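Home | Ask | Topics | Members | Log in

White chair seat has marks and creases, what do I clean it with?

Posted Jun 2, 2024 by Arham

I have a white chair with a flat white seat and thin back posts. The front edge is scuffed and there are faint lines across the seat. I also kept a white folded cardboard tray for the small parts and it has gray smudges inside. I would like to save both.

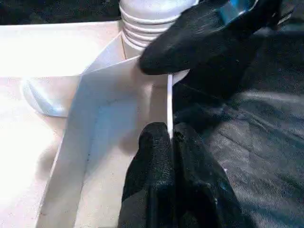 Replies (2)

Futent
Start with the seat. Warm water, 2 drops of dish soap, soft cloth. Wait 10 minutes and wipe again. If the scuffs stay, try a melamine sponge with light pressure on a spot underneath first. It can dull a glossy finish, so go easy on the legs. Creases won't wash out. If the seat is fabric, don't use the sponge at all.
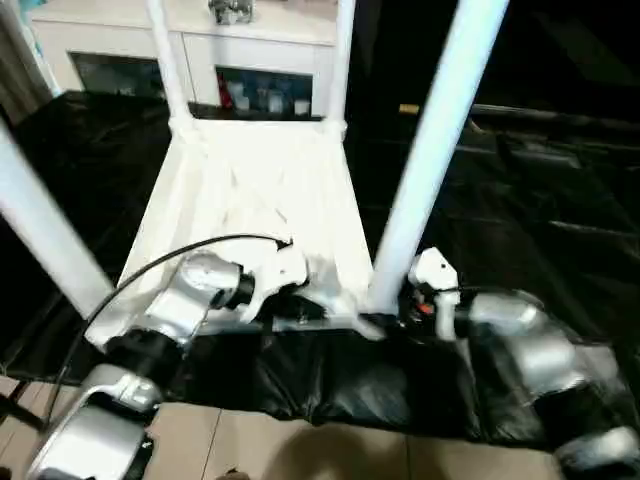 Drola
Don't get the cardboard wet. A pencil eraser takes off some smudges. I'd just fold a new one, mine lasted 6 months. For the chair I use baking soda paste and it's fine.

Print this page | E-mail this page

Related topics
Yellowed plastic on a garden chair
Chair wobbles on tile floor
Storing spare screws and caps
Removing tape residue from white paint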